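Nundance Workshop Group
Minutes of the March meeting, upstairs room, 7:00 p.m.

Welcome and last month's minutes

Tamara Semeniuk was in the chair and thanked everyone for making it up the stairs with the handrail still off. February's minutes were agreed with one correction, the spelling of Drellcombe, which we had managed to get wrong in two different ways on the same page. Apologies were received and passed on.

The Skivetti bench kit

Most of the evening went to the Skivetti two-arm kit, which we have on a trial and have to either buy or send back before the end of the month. Tamara reminded us how we got here: the group wanted something that could sort and tray up hand tools at the end of a session, and the Skivetti was the only one of the quotes that came with both arms already mounted on one rail. The price is 1,260 for the kit, with 200 off if we keep the one we have on trial. Cavalcanti quoted less, but for a single arm and no rail, and most people felt we would be back here in a year asking for the second one.

There was a good long talk about setup. The booklet runs to 443 pages (!) and those who have been through the calibration section say it could have been done in 17. Once past that, people were pleasantly surprised. The base plates bolt straight onto the rail and the arms can be taught a move by hand, which even our less patient members enjoyed very much.

The wrench task is the one we agreed to judge it on, with the teal tray in the middle, a loose silver wrench set down on its left, and the adjustable with the orange and black grip over on the right where the second arm can get at it.
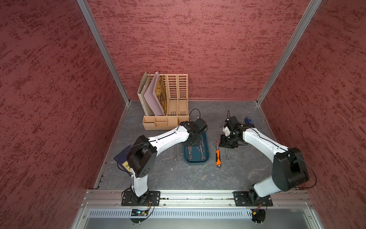 Points raised on the kit

Reach was generally liked. One member asked whether the left elbow might get in the way of anything kept on that side of the bench, and it was agreed to try the task again with that side cleared and compare notes. Several people would like to see softer finger pads, and Tamara will ask Skivetti whether a set can be included in the price.

The cables got a fair bit of discussion. A sleeve or a few clips would make everyone happier, and we would rather hear from the supplier what they recommend before we start improvising.

The small circuit boards by the base plates sit out in the open. It was asked whether covers are available, and if they are not, whether Drellcombe would print us a pair. This was thought a very sensible idea and will be followed up.

Decision

Agreed to buy, provided Skivetti confirms the 200 off in writing and answers on the pads and covers. Two members preferred to wait for a second quote from Cavalcanti and asked for that to be recorded, which it now is.

Any other business

The handrail is on order. Please put the good mugs back on the top shelf.

The meeting closed at 8:50 p.m. Next meeting in April, same room.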